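La herencia de Rocha

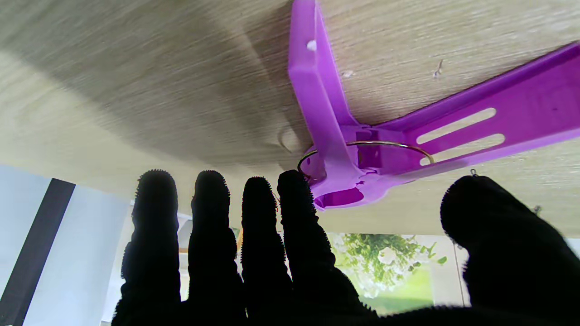

A mi tío le vendieron el manantial tres veces, y las tres lo pagó. La primera fue un señor de Ostance que traía un péndulo y unos zapatos demasiado buenos para andar por barbecho. La segunda, una empresa llamada Skuseneo, con folleto. De la tercera no tengo papeles, solo la versión de mi madre, que no es de fiar cuando habla de su hermano. Cuando murió me tocó a mí la finca de Rocha: una casa, un almendral seco y un escritorio de madera clara por debajo del cual, según él, había que pasar los dedos para dar con la llave. Me metí debajo y miré hacia arriba. Cinco dedos negros, peludos, en alto hacia la madera, y un soporte de plástico morado cerca de la punta de uno de ellos. De la llave, ni rastro.

Tampoco la esperaba. En mi familia las llaves, los tesoros y las escrituras antiguas aparecen siempre en la frase siguiente, y la frase siguiente la dice otro.

Rezaul Selvanayagam llegó en julio, recomendado por el notario de Rendholm. Era hidrogeólogo, o eso ponía en la tarjeta. Le ofrecí café y le pregunté cuánto cobraba por encontrar agua.

—Por encontrarla, nada —dijo—. Cobro por buscarla.

Me pareció una respuesta de estafador con estudios y se lo dije. No se ofendió. Sacó un mapa, lo sujetó con la azucarera y estuvo un buen rato sin hablar, cosa que el del péndulo, por lo que contaba mi tío, no había conseguido hacer ni un minuto.

—Su tío perforó aquí —señaló—. Y aquí. Las dos veces a noventa metros.

—¿Y por qué a noventa?

—Porque a cien cambiaba la tarifa.

Salimos a ver los pozos. El primero estaba tapado con una puerta de nevera. El segundo no estaba tapado con nada, y Rezaul tiró una piedra y esperó con la cabeza ladeada, como quien escucha detrás de un tabique. Yo oí la piedra. Él dijo que había oído otra cosa.

—¿Agua?

—No he dicho agua.

Me contó que debajo de Rocha pasaba una capa de arcilla y, por debajo de la arcilla, quizá, una caliza que quizá llevara algo. Conté los quizás en voz alta, por molestar. Él siguió andando. Al llegar a los almendros arrancó una rama, la partió y me la enseñó por dentro: estaba verde.

—Estos árboles llevan años bebiendo de algún sitio.

—Del rocío —dije—. O de la pura terquedad. Los míos también son así.

Aquella noche hice cuentas en la cocina. Para perforar a doscientos metros tenía que vender la casa, y sin la casa no sé para quién iba a querer yo el agua. Llamé a mi madre y me dijo que el manantial existía, que ella había metido los pies de niña. Le pregunté en qué parte de la finca. Se lo pensó.

—Donde los almendros —dijo—. Aunque entonces no había almendros.

Rezaul volvió a la semana siguiente con el presupuesto. Tenía dos páginas y ninguna promesa, y lo leí de pie, buscando la trampa. Luego lo leí sentada. En la última línea recomendaba no perforar.

—¿Y le pago por esto?

—Ya se lo dije.

Le pagué. Lo acompañé al coche y me quedé mirando cómo bajaba por el camino. Después entré en el almacén, cogí el azadón de mi tío y fui hasta el almendro de la rama partida. Cavé hasta que me dolieron las manos. La tierra del fondo era más oscura que la de arriba, como en cualquier agujero, supongo. Dejé el azadón clavado allí y me fui a cenar.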